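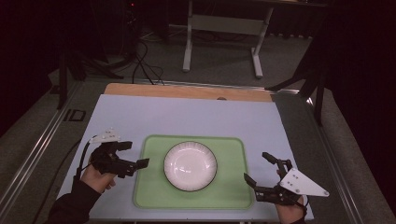

Section 7: First grips with the Penden hand grippers

By now you have both grippers bolted together and you are surely itching to pick something up. Start with a bowl! It has a rim to hold, and it forgives a clumsy first try far better than a cup does.

1. Set the tray in the middle of the board and put an empty bowl in it.

2. Take one gripper in each hand and run the cables back past your wrists, well clear of the jaws.

3. Check that both marker plates are tight. Khalil Rizk drew them for M3 screws, 22 mm long – the longer ones in the Bremer kit will bottom out.

4. Open the jaws of one gripper wide, bring them in from the side and let one jaw go inside the bowl and the other outside.

5. Squeeze slowly until the rim is held, then lift.

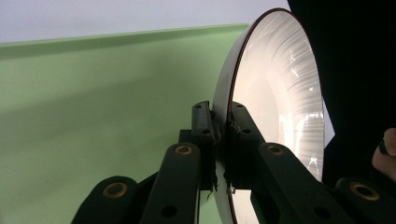
Figure 26. Rim held between the jaws, with the brass bushings in the linkage arms below.

Note: If the arms feel stiff, back off each pivot screw a quarter turn and try again. Ours loosened up nicely after an evening of play.

CAUTION: Do not keep squeezing once the rim is held. You can mark the bowl, and printed jaws do crack – Clodagh Cullinane has a drawer of broken ones, and she would rather not add yours.

6. Lower the bowl to the tray, open the jaws fully and repeat with your other hand.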